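Dranwood Shared Kitchen: Progress Report, Second Period
Submitted 2025-07-16 to the Handotero small grants desk

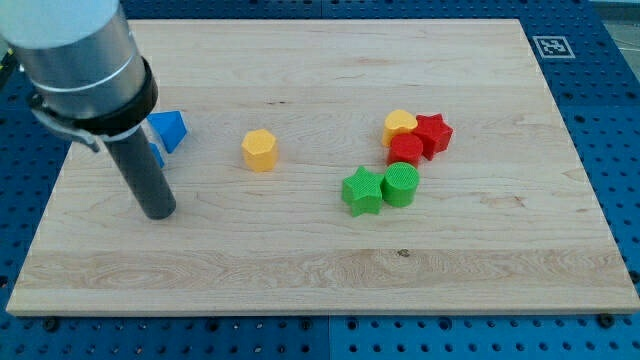 Esperanza Calloway asked, after reading the first report, why the grant was paying for a drainage survey when the application had been for food storage and preparation. Her comment was that the two lines of spending looked unrelated and that the second had not been in the budget table. The short reply is that the survey was charged to the contingency line, and that the cold room could not be placed until the floor levels were known. The longer reply is in section 2.

1. Status against plan

Work on the dry store is complete. Shelving is anchored to the north wall and the lowest shelf is clear of the floor by the height the county inspector asked for. The pest screen on the outside vent was replaced at the same time.

The cold room is behind plan. The panels were delivered in April and are stored flat in the loading bay, under cover. Assembly has not begun. The supplier, Flasuvow, has confirmed that the panel warranty runs from assembly, so the delay does not shorten it.

Preparation surfaces are partly done. The old laminate counters have been removed and the replacement counters are fixed and sealed. The sinks are connected. The hand-wash basin by the back door has cold water only, and the mixing valve is on order.

2. Floor and drainage

The original drawings show the kitchen floor falling evenly toward a single drain at the east end. The survey found a low area in the southwest corner, at the exact position proposed for the cold room. Water used in washing down would have collected against the base of the panels.

Three options were priced: relaying the whole floor, adding a second drain, or moving the cold room to the east side and leveling the corner with a bonded screed. Otis Dvorak recommended the third and the site group agreed. It requires the electrical feed to be extended along the ceiling, and the quotation for that work came in below the allowance. The screed needs 27 days before it can take the load of shelving or carts. Light foot traffic is allowed earlier.

The drain itself was inspected by camera as far as the street connection. There is root growth at one joint outside the building. It is not restricting flow at present and has been reported to the landlord, who is responsible for everything beyond the wall.

3. Use of the kitchen

The kitchen stayed open through the period on reduced hours. Morning bookings were kept and evening bookings were suspended during the counter work. Producers who lost evening time were offered credit against later months, and most took it. Two bread makers moved to the Wojcik building temporarily and have asked to return once the cold room is running.

Food handling training was delivered by Leilani Whitfield to 20 people. The course covered cooling times, allergen labels and separation of raw and cooked food. Attendance at the second session was lower than at the first, and a repeat of that session will be held in the next period. The written materials are being revised, as the section on labeling used the older state form.

4. Spending

Spending to date is within the approved total. The storage line is 100 percent committed. The preparation line has a small balance that will cover the mixing valve and its fitting. The survey and screed together use about 2 percent of the grant, all of it from contingency. No transfer between lines is requested.

One invoice is in dispute. The counter installer billed for disposal of the old units, which the contract lists as included. Petrică Lungu has written to the firm and payment of that item is on hold.

5. Next period

Screed and electrical work come first, then cold room assembly. Flasuvow needs ten working days' notice to send its fitter. Temperature logging will start on the day the room is switched on, and the first month of readings will be attached to the next report.

The county inspection is to be booked after assembly. If the inspector requires a change to the door threshold, the ramp will have to be remade, and a price for that has been requested in advance. Evening bookings will reopen when the inspection certificate is issued.

Decision requested: approval to move the completion date to the end of the next reporting period, with no change to the grant amount.

Prepared by Corinne Wojcik

Contact | © Dranwood Shared Kitchen | Back to top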